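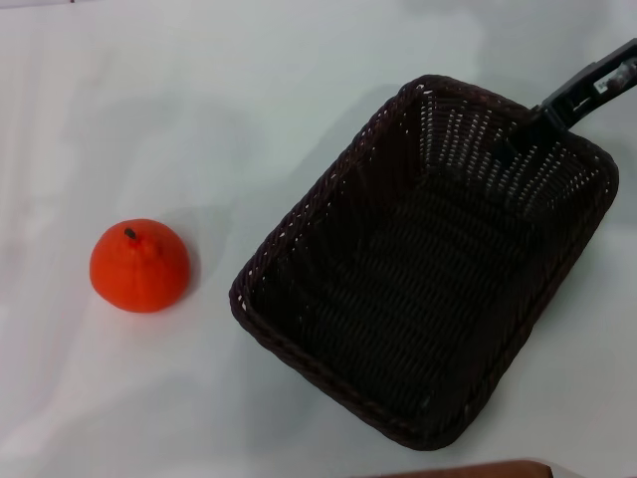 4. Setting the Lotent Kitchen Scale to Zero

Place the scale on a flat, hard surface. Keep it away from fans and open windows.

1. Press ON and wait until the display shows 0.
2. Put the empty bowl or basket on the plate.
3. Press TARE. The display returns to 0.
4. Add the food and read the weight when the number stops blinking.
5. To switch between grams and ounces, press UNIT.

Note: Items under 8 g may not register. Weigh several together and divide the result.

5. Calibration

Use the 200 g weight supplied in the box.

1. Hold UNIT until CAL appears.
2. Set the weight in the center of the plate.
3. Wait for PASS, then remove the weight.

If FAIL appears, check that the feet are level and repeat – do not press on the plate.

Caution: Do not use the scale above 40 °C. Take the batteries out before storing it for the winter.

Revised 14/10/2018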